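Neighborhood list archive – town affairs
Last updated: 22/07/2019
We use cookies to keep you signed in and to remember which threads you have read. By continuing to browse the archive you accept this.

Subject: Re: Grondwood rezoning, public comment rules
From: Firdevs Oral

Dinesh wrote:

> Does anyone know if the town has changed the rules on public comment?
> I went to the July hearing on the Grondwood parcel and was told I had
> 90 seconds. It has always been three minutes. I had my remarks timed
> for three and had to drop most of them. I also could not find the
> traffic study in the packet. The agenda lists it as Attachment D, but
> the packet goes from C to E.
>
> Dinesh Weerakoon

Dinesh, I was there too, and I have spent a few evenings reading the town code and the last few sets of minutes. Here is what I found.

The three minutes is not in the code. It is in the council's rules of procedure, and those rules let the mayor shorten the time "when the number of speakers requires it." There is no definition of how many speakers that is. At the July hearing 20 people had signed cards when the cutoff was announced. At three minutes each that is one hour, and the council has sat through longer than that on the sign ordinance. So the mayor had the authority, but I think it was used too early, and it should have been announced before people filled out their cards.

You can still submit the rest of your remarks. Written comments go to the clerk and become part of the record if they come in before the second reading. Put the case name on the first page and ask for a stamped copy. I did this for the Yüksel variance last year and my letter was in the next packet.

On the traffic study, I asked at the clerk's window. Attachment D was left out by mistake and they printed it for me at no charge. The applicant's consultant is Fison. The number to look at is on the summary page – 1,912 added vehicle trips per day once both phases are built. The staff report only gives the figure for phase one, which is less than half of that. I don't think staff was hiding anything. The report was written before the second phase was added to the application. But the council voted on first reading with the old figure in front of them, and I would like somebody up there to say so before the final vote.

The other item is notice. The code says owners within 300 feet of the property line have to get a letter. The mailing list I was shown measures from the center of the parcel. It is a long, narrow parcel, so that leaves out most of the east side of the street. If you live there and did not get a letter, please write to the clerk and give your address. A short note is enough. If the notice was defective, the first reading may have to be done over, but I am not a lawyer and the town attorney has not answered me yet.

Kutico, the developer, has offered to meet with residents before the second reading. I would go, but I would not treat it as a replacement for speaking on the record. What they tell us in a meeting room does not bind anybody. If they are willing to limit the delivery hours or keep the tree line, it needs to be written into the conditions of the zoning.

I can scan Attachment D for anyone who wants it. It is long, so say if you only need the summary page.

Firdevs
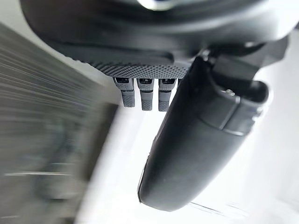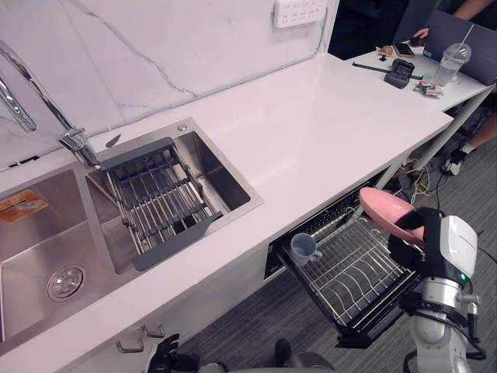

Kitchen counter, sink side

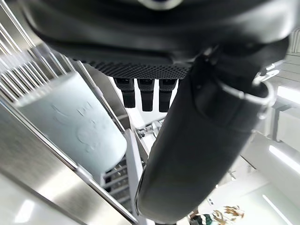 Dinesh Weerakoon replied that he would take the whole attachment, and that he had checked with both houses next to his on the east side. Neither had received a letter. He is writing to the clerk with all three addresses and will send in the full version of his remarks at the same time. He also asked if the second reading can be moved back while the notice question is open, or if the council has to vote on the date already posted.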